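Food & Home > Long Reads

Search recipes, people, places

The Slow Jar

Mitsuko Arai keeps her oldest miso under the back stairs, behind the snow boots and a box of Christmas lights, and if you are lucky enough to be asked to supper she'll send you in there with a flashlight to fetch it. I was sent in on my first evening in Muvstead. I bumped my head on the underside of the fourth step, found the crock by smell, and came out feeling that I had been let in on something.

She started making it the winter she and her husband, Genji, moved up the valley, when the closest shop that carried anything like it was a two-hour drive and kept it on the shelf next to the bouillon cubes. Her mother mailed her a packet of koji and a letter, four pages long, most of it about a cousin's wedding. The recipe was squeezed into the margin of the last page. Mitsuko still has the letter, and she still gets annoyed that the amount of salt is partly hidden by a tea stain.

"I guessed," she told me. "I guessed too much. We ate it anyway, with a lot of cucumbers."

What she makes now is darker and rounder than anything I've bought, and she gives most of it away. Conceição Pacheco, who lives across the road and grew up in a house where everything was either salted or soaked in wine, gets a jar every December and pays her back in pickled carrots. The two of them have been trading this way for so long that they've picked up each other's habits. There is bay leaf in the Arai kitchen these days, and Conceição stirs a spoonful of miso into her bean soup and swears her aunts would never know.
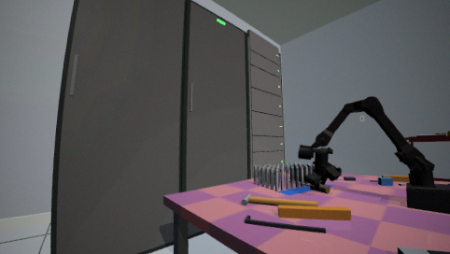 How long does homemade miso need before you can eat it?
A light, sweet style made with plenty of koji can be ready in a couple of months, but a saltier, darker one is usually left for at least six, and many people wait a year or more.

Waiting is the part that Sota Nishimura had the most trouble with. He came to Mitsuko's kitchen as a friend of a friend, very eager, with a brand-new crock, and he lifted the lid so often in the first month that she finally took the thing home with her (he was allowed to visit). He's calmer now. He makes soy sauce in a shed in Trutow, where the summers are warm enough to push it along, and he has 24 small barrels lined up against the south wall, each with a strip of masking tape and a name. I asked whether the names meant anything. They were all dogs he had known.

I spent a long and very pleasant afternoon in that shed, mostly on an upturned bucket, tasting from the end of a chopstick. The young ones were sharp and beany. The older ones had something of mushrooms about them, and of the crust on a roast, and I kept going back to one called Biscuit until Sota gently moved the lid back on.

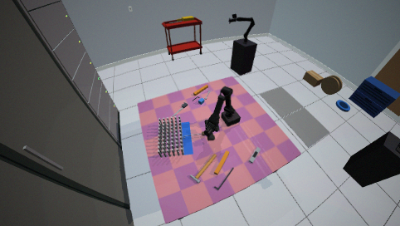 Issue 245

It was Sota who sent me over to Gaetano Colombo in Arneseo, on the grounds that anyone writing about salt and patience ought to meet a man who does it with anchovies. Gaetano packs his in layers, fish and salt, fish and salt, with a wooden disk on top and a beach stone on the disk. The stone was his grandfather's and it goes from barrel to barrel. He talked for most of an hour about the stone before we got to the fish, and I didn't mind a bit, with the harbor right there and a plate of bread and butter between us.

He drains off the amber liquid that collects and saves it in old cordial bottles. A few drops on hot spaghetti, some garlic, and that was lunch. When I told him it reminded me of Biscuit he looked puzzled, so I had to explain about the dogs, and then he wanted Sota's address. I gather a bottle has since gone one way and a bottle the other.

Back home I've started a crock of my own, with Mitsuko's koji and a margin recipe copied out in full, salt included. It's in the hall closet under the vacuum cleaner. I've looked twice.

We use cookies to remember your preferences. Accept / Manage settings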